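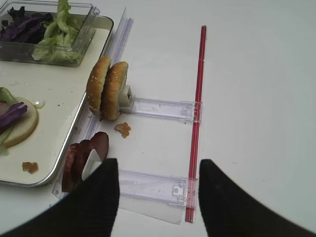

The Plilitz sandwich station is a tabletop layout for preparing filled buns one at a time, with every ingredient kept in its own place and within reach. It is supplied by Driltura to training kitchens, staff canteens and small catering counters. The station is arranged on a plain white table, and the work is done on a single rimmed tray. Sesame-seed bun halves are stored upright against a clear rail beside the tray, so that one may be taken without disturbing the next. The rails are transparent, and stock can be checked from either side of the table.

The tray is the centre of the station. Its raised rim keeps crumbs and stray leaves off the table, and its pale interior makes it easy to see when it needs wiping. A sheet of white paper may be laid over the lower part of the tray and changed between batches.

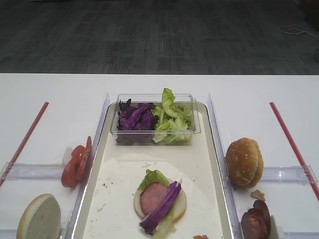

Does the station need a dedicated table?
Any flat, stable table with a wipeable top is suitable, provided that it is at least 600 mm deep. The rails are placed by hand and no drilling is required.

Salad is held in an open-topped container at the far end of the tray. One container takes two kinds of vegetable side by side, and the standard arrangement places shredded purple cabbage on the left and lettuce on the right. Kitchens may choose other fillings, although wet items such as pickles or dressed leaves should be kept in a separate vessel.
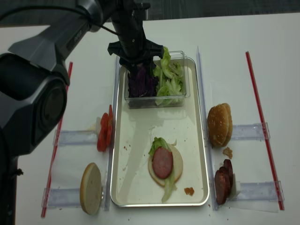
Items that are sold ready sliced are best stored on edge along the side rails. Slices kept in this manner are easier to separate than those stacked flat, and the remaining quantity can be judged at a glance. The rails should be refilled from the back, with older stock moved forward first.

The set is available in two versions. Puma is intended for a single worker and includes one tray, one salad container and a pair of rails. Rustov is intended for teaching rooms and comprises 10 complete sets, packed in stacking crates. Replacement rails and containers may be ordered separately — please state the version when ordering.
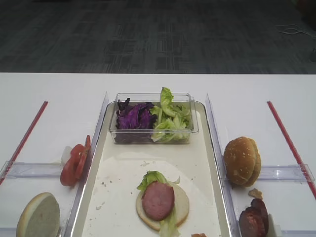 Bun base, lettuce and ham on the tray, with the salad container behind.

Cleaning and care

All loose parts should be washed by hand in warm water with a mild detergent and dried with a soft cloth. Scouring pads will mark the clear plastic and should not be used. Trays are to be emptied and wiped at the end of each service, and paper sheets are to be discarded after use. Salad should be returned to cold storage whenever the station is left unattended.

Orders and enquiries

Orders received before noon on Wednesday are dispatched the same week. Schools and colleges may request a demonstration set on loan for 2 weeks. Enquiries concerning loans, spare parts and returns should be addressed to Noemi De Luca, Catering Equipment, Driltura.

26 shares
2 comments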